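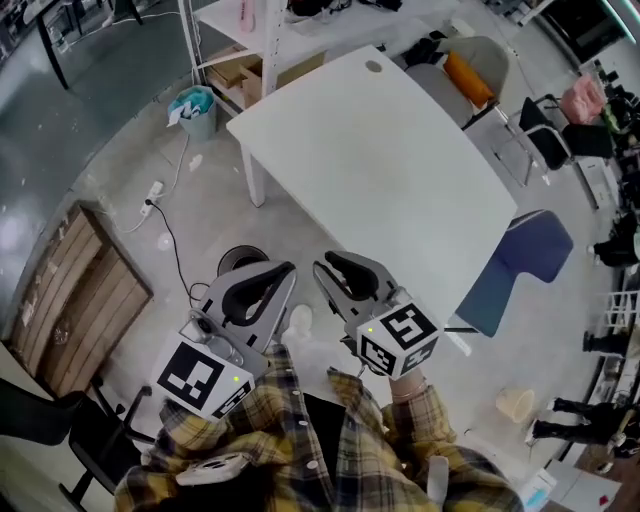

Reading time: 4 minutes

Stusora College of Further Education
Facilities and Workplace Studies, Unit 3
Handout: Setting Out and Keeping a Shared Workroom

Purpose of this handout

This handout accompanies the April session on shared workrooms. It should be read before the practical exercise at the Stirusside building. Students are expected to bring a printed copy, a pencil and a tape measure. The worksheet is issued separately by the unit tutor, Thu Chu.

A shared workroom is any room in which several people carry out different tasks at different times of day without a fixed place of their own. Such rooms tend to fill with furniture that has come from elsewhere. The photograph at the head of this handout is typical in this respect: there is a large white table, a dark blue upholstered chair, a grey chair with an orange cushion, black office chairs and a round black stool, and no two of these kinds of seat match. Mixed seating is acceptable under the Unit 3 guidance. What matters is whether each seat suits the work done at it and whether it can be put away.

1. The main table

The main table governs the rest of the room and should be placed first. Students should establish which sides of it will be used and leave those sides free. A person must be able to draw back a chair, stand up and walk behind a seated colleague without asking that colleague to move. In the college's own rooms the standard clearance on a working side is 1000 mm, measured from the table edge to the nearest fixed item.

Many tables of this type have a round grommet hole for cables. In the photograph it is near the far edge. The position of the hole should decide which way the table is turned, so that the edge with the hole faces the side from which power is brought. A table turned the wrong way will have cables lying across its surface within a few weeks.

2. Seating

Stools are stored beneath the table when not in use. The round black stool in the photograph is under the near edge, where its seat is still easy to find. Upholstered chairs should be reserved for reading, discussion and waiting. They are difficult to clean and are unsuited to work with adhesives, inks or food.

Office chairs on wheels present a separate difficulty. They drift. At the end of each session they should be returned to a desk and pushed in, with the wheels clear of any cable. Loose cushions belong on a seat or in a cupboard and must not be left on the floor.

3. Power and cables

The white power strip in the photograph lies on the floor, with a black cable running from it towards the area under the table. This is a common arrangement and students will meet it often. In the practical exercise they should record the following for every strip they find:

Where the strip lies, and whether a person would cross it on the way to the door.
Which items are connected to it.
Whether the cable could be taken along a wall or fixed beneath the table.
Whether the strip could be raised from the floor.

A cable that crosses a walking route should be moved where possible. Where it cannot be moved, a cable cover is to be fitted — a rug or mat is not an acceptable substitute.

4. Shelving

Open metal shelving is suitable for most workrooms. Boxes belong on the lower shelves, as with the cardboard boxes on the white unit in the photograph, and this keeps the weight low. The top of a shelving unit is the part most likely to become untidy. Assorted small items collect there, bottles among them. Each bottle found on a shelf should be checked for a label and either assigned a place or removed.

Cardboard boxes should be marked on the side facing the room. The college uses Clavex labels for this purpose, and any plain label of similar size will serve. Contents are written in capitals, with the month of packing beneath.

5. Floor, waste and personal belongings

The floor is inspected last. Students should walk the edge of the room once and then the middle, noting anything that does not stand on the floor by design. The slatted wooden crate on the left of the photograph is the kind of item to be noted. So is the small white object lying nearer the camera. Crates may be kept if they have a stated use and a place against a wall.

The waste bin should stand where it can be reached without passing behind a seated person. Beside the shelving, as here, is a sound position. Bags are to be kept on hooks or on a surface away from the main table.

6. Practical exercise

Students will work in groups of 3. Each group will be given one room in the Mendoza wing and will draw a plan at a scale of 1:20, showing all furniture, power strips and walking routes. A second plan will show the proposed changes. No furniture may be purchased for the exercise.

The exercise carries 22 marks. Plans without measurements will be returned unmarked. Completed work is to be handed in at the Stirusside reception desk by 2 p.m. on the final day of the unit, with the names of all group members on the reverse of each sheet.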